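Pendero hand-held gripper, second version

I bought the Pendero in August, after using the Griltard for 2 years in our small lab. We collect demonstrations with clothes and bedding, so my review is mainly for people who work with soft things. For boxes and bottles, please read another review.

The unit weighs 621 grams with the camera mount. On the Griltard I had pain in the wrist after one hour, and with this one I can work until lunch. The trigger is softer, but it has a little play at the start, which I do not like. Opening is 93 mm, enough for a folded sleeve or the edge of a blanket.

The pads decide everything with fabric. The hard pads of the Griltard slide on knitted cloth, and I had to squeeze two times. The Pendero pads hold the rib of a sweater on the first try in most of my sessions. Thin cotton is still difficult for both.

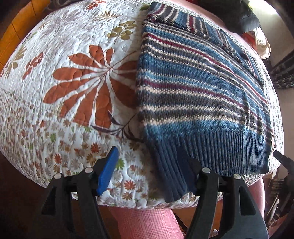
Pendero at the waistband of a striped sweater, blue pad on the left jaw.

The camera view is good and both jaws stay visible, so I can check the contact later. The manual is poor. Calibration is explained in one paragraph, and I had to write to the seller, Aketham, who answered the next morning.

I give four stars. One star is missing for the trigger and the manual.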